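3.2 Condition of the machines at intake

The desktops in this study came from two sources. The Warstead municipal offices released 65 towers when their leases ended, and a further 30 were collected through the drop-off point in Pledville. All 95 were stored in the same dry room before sorting. Machines were logged on arrival with a short form that covered the case, the side panel, the power supply and any parts that could be seen to be missing. The form did not ask whether the machine would start, and no tower was powered on before it had been opened.

Most of the office towers arrived complete except for their hard drives, which the offices had removed under their own data rules. The drop-off machines were more mixed. Some had lost their memory, and a few had no processor. We kept these in the sample. A tower without a processor still holds a board, a power supply and a good deal of steel, and leaving such machines out would have made the incoming stock look better than it was.

Each tower was laid on its side for the work, with the open side facing up. Kälin (in an earlier trial at the Imhof depot) had left towers standing and found that graphics cards were hard to support while their screws came out. Working from above also keeps dropped screws inside the case, where they are easy to find. Figure 4 shows a tower in the working position, with the processor socket open and empty and the graphics card still in its slot.

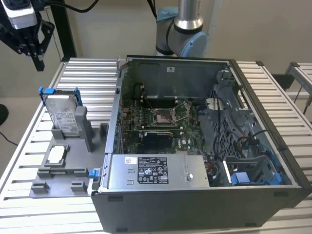
Figure 4. Desktop tower on the slatted work table, side panel removed. The power supply and drive cage are in place.

The order of removal was fixed for the whole sample. Cables were unplugged first, starting with those that crossed the memory slots, and pushed to the side of the case. Memory came next, then the graphics card if there was one, then the drives and their cage. The power supply was left until the board was free. Two technicians, Nadja Hämmerli and Severin Gisler, did all of the work and swapped roles at midday, one taking parts out and the other writing down times.

Fasteners caused most of the delay. In 46 of the towers at least one drive was held by a plastic latch, and these released by hand in a few seconds when the plastic was sound. Older latches sometimes snapped, which we recorded as damage to the case but not to the part. Screws took longer, mainly where the driver had to be held at an angle under a cage or a folded edge.

Sockets found open at intake were treated separately. The contacts are easily bent, and a board with bent contacts was graded as scrap in our scheme even if everything else on it was sound. These boards were checked under a magnifier before any other step and given a plastic cover. Grading of the remaining parts is described in section 3.3.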